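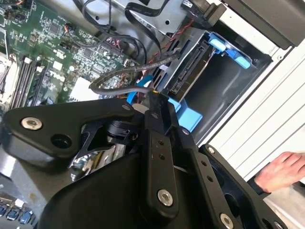 Gripper won't release after a protective stop, finger left inside a PC case

Posted in Robot cells and end effectors
Tags: gripper, protective stop, brake release, disassembly

We strip desktop computers for parts recovery. One arm, one two-finger gripper with the thin probe tips, running a cable pull routine. The cell software is Lastura. Most of the towers are Dells, opened and laid on the bench.

On Saturday the arm went into a protective stop with the fingers down in the cables between the board and the drive cage. The tip had hooked a SATA cable and the force limit tripped. Fine so far, that is what the limit is for. The problem is what came next. I acknowledged the stop, and the gripper closed harder instead of opening. It pulled the connector off the board and bent the tip. My coworker had a hand on the case at the time to keep it from sliding. No injury, but his fingers were 2 inches from the linkage.

The log shows error 34 and then a grip command with no open command before it. It has done this on 11 stops since we updated, and before the update it never did. Gripper has a little over 3000 cycles on it. Is this the gripper or the software?

hurcombe_bench

Software, or more exactly your restart setting. Lastura holds the last gripper command in a buffer. When you acknowledge a stop, it sends the buffered command again unless you tell it otherwise. The default for that changed with the update, which fits what you are seeing.

Go to Cell, then End effector, then Recovery. Set "On acknowledge" to Hold position. Don't set it to Open. With the fingers inside a case, opening can be as bad as closing, and you will end up prying something off the board from the other side. Then write a short recovery routine that does this:

Clear the buffer.
Read the finger position and use that as the new target.
Wait for a button press.
Open at the lowest speed and force you have.
Back out along the path it came in on.

Test it over an empty bench first, then with a scrap tower.

The separate issue is the hand. Nobody should be holding the case while you acknowledge a stop, whatever the setting is. Clamp the tower. Put the acknowledge button where the person pressing it has to be outside the reach of the arm. If somebody has to go in to free a cable, take power off the arm and the gripper both. On a lot of cells the stop only covers the arm, and the gripper stays live on its own supply. Check yours with a meter.

Replace the bent tip too. It will hook cables more often now.

selach_user

Had the same thing with a Zanetti gripper, ours was a bad cable at the wrist. Try swapping that.

dockside4

It could be a cable, but a bad one usually gives dropped commands and timeouts. A clean grip command in the log after each acknowledge points to the buffer. I would change the setting first and look at the wrist cable if it still happens.

selach_user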